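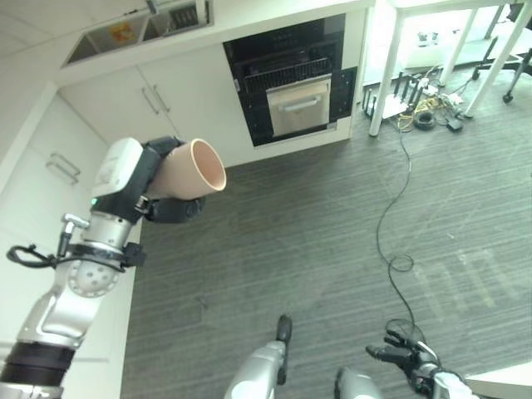 I have a cup problem, and I'd like to talk about it, because I think a lot of you have it too and we're all just closing the cupboard door really fast and hoping.

Last week I opened the one over the counter to get something to drink out of, and a plastic tumbler from a street fair came down and bounced off my shoulder. I picked it up, put it back on top of the other tumblers, and shut the door with my hip. Then I stood there thinking, why did I put it back? I don't like that tumbler. I've never once reached for it on purpose. It has Penden Harvest Days printed on the side and I don't even live in Penden anymore!

So I took everything out. Every mug, every glass, every travel thing with a lid (and every lid without a travel thing, which was its own sad pile). There were 28 of them. I live with one other person. On a wild night we have two people over.

My opinion, and I've been arguing it to anyone who'll stand still, is that a household should have one cup per person who actually sleeps there, plus four for company, and that's it. Six for us. Everybody gets a cup that's theirs, in a color they can pick out half asleep, and the rest of the stuff goes.

I know how that sounds. I know there are people reading this with a mug from every place they've ever been, and I'm not coming into your home with a box. But hear me out a little.

When you have 28 cups you never wash a cup. You just get another cup. They go to the desk, the nightstand, the edge of the tub, the windowsill by the plants, and then one evening you go around collecting them like eggs and the whole sink is full and you're mad at the person you live with. We had this fight pretty much weekly for years. It was always about who left what where. It never occurred to either of us that the fight was in the cupboard the whole time, stacked three high.

With six, you rinse yours. You have to, you want coffee in it. It takes as long as it takes the water to run warm, and then it's clean and it's in your hand and you go on with your day.

My friend Roy Haworth thinks this is nuts. Roy has a big family that turns up without calling, and he keeps 16 matching glasses on an open shelf and is very proud of them, and I'll admit they look nice up there. He says running out of cups while people are standing in your kitchen is the worst feeling a host can have. I've thought about this a lot (too much) and I don't agree. The worst feeling is people standing in your kitchen while you try to find a cup without old coffee in it. And if more folks come over than you've got cups for, somebody drinks out of a jam jar. I've done it at other people's houses and I thought it was great. I felt like family.

Then there's the sentimental argument, which is the strong one. My neighbor Pantelis Spanos came by while I had the whole collection spread out on the table, and he picked up this chipped brown mug and said, oh, you can't get rid of this one. It isn't his mug! He'd never seen it before! But he'd already decided it had a history, and the thing is he was right, it was from my first apartment, and I got a bit wobbly about it. I kept it. It's holding pencils now. I think that's allowed. A mug can retire and do something else. What I'm against is a mug sitting at the back in the dark, on the bench forever, being dusted around.

And I want to say something for plain cups, too. Once you've decided to have only a few, you start wanting them all to be fancy. I fell right into this. I spent most of an evening looking at handmade ones online, and there was one for more money than I spend on shoes, and I had it in the cart. Then I thought about dropping it. I drop cups. I've dropped cups in front of guests, and down a flight of steps, and once into a suitcase, don't ask. A cup you're scared of is a terrible cup. You'll end up keeping it up high and drinking out of the street fair tumbler again.

So mine's just a cup. Nothing special about the shape. I like that it's wide enough to get a sponge down into and light enough that I don't notice carrying it. My other half has one in a different color and we have not mixed them up a single time.

A few things I got wrong, in case you try it. I gave away the measuring cup by accident, since it was sitting in the crowd looking like everybody else. I also got rid of every travel mug in a burst of enthusiasm and then had to drive to work with an open cup between my knees, so I bought one back (same thrift shop, my own mug, I paid for it, the lady at the register was very kind). Keep one travel mug. And don't do kids' cups at all if you've got small kids, that's a different universe and I have no business giving advice there.

The other thing is what to do with the empty shelf. I'd planned to put the cereal up there, or the good pan. I was really looking forward to it. Then I left it alone for a few days and found I liked opening the door and seeing six cups and some shelf. I stand there a second longer than I need to. My mother visited in December and asked if we'd been robbed.

She brought me a mug, by the way. It has a snowman on it. I used it every day she was here and then I had to have a serious talk with myself about the rule, because six is six, and I'm the one who's been going around lecturing Roy about his glasses.

One of the company cups went to Pantelis. He says he's using it for toothbrushes.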